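Jerkine im Test: gute Simulation, unzuverlässige Greifmeldung

Donnerstag, 2. Januar

Jerkine ist ein Simulationspaket für Greifaufgaben mit einem einzelnen Arm. Der Hersteller Trorkska verkauft es zusammen mit der Szenensammlung Kaushik, in der Tische, Behälter und Alltagsgegenstände fertig angelegt sind. Ich habe die Vollversion im August gekauft und nutze sie, um Abläufe zu prüfen, bevor sie an den echten Arm gehen. Die Steuerung läuft bei mir über Hedo, die Anbindung ist im Paket enthalten.

Die Installation ging ohne Nacharbeit durch. Die Szenen laden schnell, und Gelenkwinkel und Greiferöffnung lassen sich während des Laufs mitlesen. Für den Test habe ich eine Aufgabe gewählt, die auf dem Papier einfach ist: eine Mango vom Tisch aufnehmen und im Korb ablegen.
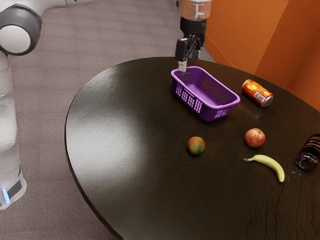
Testszene mit Arm, Korb, Obst, Dose und Flasche.

Die Bahnplanung arbeitet ordentlich. Der Arm hält Abstand zum Korbrand, sofern man den Sicherheitsabstand nicht unter den voreingestellten Wert senkt. Auch die Reibwerte der mitgelieferten Gegenstände wirken plausibel. Bei der Dose musste ich nichts ändern, bei der Mango habe ich die Greifkraft leicht erhöht.

Der Fehler

Jerkine meldet nach dem Schließen der Finger, ob ein Gegenstand gehalten wird. Im Protokoll heißt das Feld "grip_state", und der weitere Ablauf hängt daran. Steht dort "held", hebt der Arm an und fährt zum Korb. Rutscht die Frucht beim Anheben heraus, müsste der Zustand auf "lost" wechseln und der Ablauf anhalten.

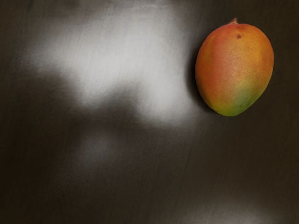

Genau dieser Wechsel bleibt manchmal aus. Der Arm fährt dann mit leerem Greifer zum Korb, öffnet die Finger, meldet die Ablage als erfolgreich und beginnt mit dem nächsten Stück. Bei über 830 Läufen fand ich 56, in denen die Meldung falsch war. Aufgefallen ist es mir erst, als ich die Endpositionen der Gegenstände mit dem Protokoll verglichen habe. Wer nur die Erfolgsquote im Übersichtsfenster liest, bekommt einen zu guten Wert.

Die Ursache ließ sich eingrenzen. Der Zustand wird aus der Fingerstellung und dem Motorstrom berechnet, und zwar als Mittelwert über mehrere Zeitschritte. Rutscht ein rundes Objekt kurz nach dem Schließen weg, liegt der Mittelwert noch über der Schwelle. Danach wird die Prüfung bis zur Ablage ausgesetzt. Bei Apfel und Mango trat das auf, bei der Banane in meinen Läufen nie.

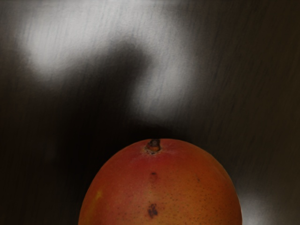
Warum das ein Sicherheitsthema ist

In der Simulation kostet eine verlorene Mango nichts. Am echten Arm übernimmt Hedo aber dieselbe Zustandslogik, wenn man den Ablauf exportiert. Ein verlorenes Teil liegt dann irgendwo im Arbeitsraum, und die Steuerung rechnet es weiter dem Greifer zu. Die Kollisionsprüfung kennt das Teil an seiner tatsächlichen Stelle nicht. Mit Obst ist das harmlos, mit einem Metallteil oder einem Glasgefäß würde ich es nicht riskieren.

Den Fehler habe ich mit Protokollen an Trorkska geschickt. Die Antwort kam nach 14 Tagen von Rajkumari Kandpal aus dem Support. Sie konnte das Verhalten nachstellen und nannte als Zwischenlösung, die Mittelwertbildung in der Konfiguration abzuschalten und die Prüfung während der ganzen Fahrt laufen zu lassen. Seitdem stimmen Meldung und Endposition bei mir überein. Der Lauf wird dadurch etwas langsamer, und ab und zu hält der Arm wegen eines kurzen Stromeinbruchs an, obwohl das Teil noch sitzt.

Zusätzlich prüfe ich die Ablage jetzt getrennt, über die Lage des Gegenstands relativ zum Korbboden. Das waren wenige Zeilen im Auswertungsskript. Im Handbuch steht zu beidem nichts, dort wird die Greifmeldung auf zwei Seiten als verlässliches Signal beschrieben.

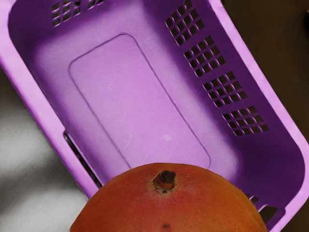 Kann man Jerkine mit diesem Fehler trotzdem einsetzen?

Für reine Simulation reicht die geänderte Konfiguration aus, wenn man die Ablage gesondert prüft. Exportierte Abläufe sollte man am echten Arm nur mit einem eigenen Sensor am Greifer fahren, bis Trorkska die Voreinstellung geändert hat.

Bewertung

Gut: Szenen aus Kaushik, Bahnplanung, lesbare Protokolle. Schlecht: falsche Greifmeldung ab Werk, lückenhaftes Handbuch, lange Antwortzeit. Ich behalte das Paket, würde es aber in der jetzigen Voreinstellung keinem Einsteiger empfehlen. Einen Termin für die korrigierte Version hat der Support bisher nicht genannt.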